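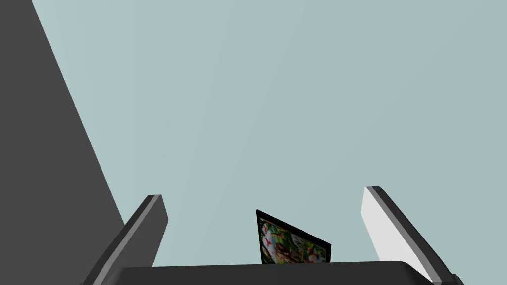 **Ticket 282 — Tarigan cell, simulated pick: gripper closes too early on framed picture**

Status: closed
Opened by: Arif Purba
Affects: simulation only, wrist view

**Reported**

The pick of the small framed picture fails more often than it should. The approach is fine and the picture sits between the open fingers in the wrist view. On the close command the fingers stop short and the controller reports a grasp. The arm then lifts with nothing held. Out of 60 runs, 12 ended this way. Other objects in the Skivuson set pick normally with the same settings.

**First checks**

- Reloaded the scene from a clean copy. No change.
- Swapped the framed picture for a plain block of the same outside size. All picks good, so the arm path and the finger drive are probably all right.
- Put the framed picture back and turned it square to the fingers. All picks good.
- Turned it to a steep angle again. Failures came back.

So it depends on the angle. With the picture skewed, one corner of the frame points towards a finger and that finger meets the corner first.

**Sunday, 14:20**

Drew the contact points over the wrist view. On a bad run there is a single contact, on one finger, and nothing on the other. The grasp check was passing on one contact. It should need both.

Also found that the collision shape for the frame was a loose box, bigger than the model you see. That explains the fingers stopping with a visible gap.

**Changes made**

1. Rebuilt the collision shape from the outer edge of the frame. The printed part is left out, as it has no depth of its own.
2. Grasp check now needs contact on both fingers before the lift is allowed.
3. Closing speed cut to 85 per cent of the old value. At full speed the first finger could knock the frame round before the second one arrived.
4. Wrist turn added before the close, so the fingers line up with the long sides of the frame.

Tried change 2 alone first. It stopped the empty lifts but the arm just waited there until the timeout, so it needs the others with it.

**Result**

Repeated the same 60 starting positions. No empty lifts. One run timed out with the frame partly under the gripper body — the wrist turn had been skipped because the angle estimate came back blank. Added a retry from a higher position and that run now completes.

**Left open**

The angle estimate is still weak when the gripper body hides the lower part of the frame. Moved to a separate ticket under Hemness. Please don't raise the closing speed again until that one is sorted.

Settings saved in the Tarigan folder as the new default. Old values are kept next to them in case anyone needs to compare.

— A.P.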